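Questions I get asked a lot

Last tidied up: Jan 5, 2023

Hello! I'm Ásdís Riis, I write the Usitz crime novels, and this page exists because my inbox got away from me some time last November. Have a look through before you email (but do still email, I like it).

In what order should I read the Usitz books?
The order they came out, if you can bear it. There are five so far and each has its own murder, so you won't be lost if you pick up the third one at a railway station. You will find out who Inspector Ghiță ends up living with, though, and a few readers have been quite cross with me over that.

Is Usitz a real town?
No, sorry! I've had two letters from people who tried to book a hotel there. It's stitched together from places I've lived in, plus a harbour I drew on the back of a gas bill. Zurkberg, the hill with the sanatorium on it, is made up as well.

How do you say Ghiță?
Something like GHEE-tsuh, with a hard g. I've heard all sorts at readings and he answers to most of them.

Do you plan your plots or make them up as you go?
Bit of both. I know who did it and I know the last line. Everything in the middle I find out by writing it, which is slow and means I throw a lot away. The first draft of Mestero was 900 pages long and had a whole second detective in it. The printed book is 331 pages and she's gone, poor woman, apart from one phone call in chapter 7.

When do you write?
Mornings, from 7 until I get hungry. I do the first draft by hand and type it up in the afternoon, fixing the worst sentences as I go. Evenings are for reading other people's books, and I don't answer the phone if it's a good one.
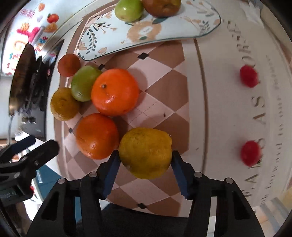 Citrus on the checked tray.

Will there be a sixth Usitz book?
Yes! I'm on the second draft now. It opens at the sanatorium in winter with the road closed, and that's as much as my editor will let me say. There's no date yet, so please don't believe the ones on the shopping sites, they seem to pick them out of a hat.

Is Mestero part of the series?
It isn't, it stands alone. Ghiță's sister walks through one scene and if you spot her, well done, but you don't need to know anything about her.

Will you read my manuscript?
I can't, I'm afraid. My agent would have my head, and I'd also never finish anything of my own. Find two or three people who read the sort of thing you write and swap chapters with them.

Can I get a signed copy?
Signed bookplates are free. Send me a stamped addressed envelope through my publisher, say whose name you'd like on it (block capitals please, I've spoiled so many) and allow up to 5 weeks.

Do you visit book groups?
I do, on video, if you've all read the same book and don't mind a dog barking. Put "book group" in the subject line and give me a couple of possible dates.

Are the books coming out on audio?
The first three are out already. The fourth is being recorded at the moment, with the same reader, who does a much better Ghiță than I do.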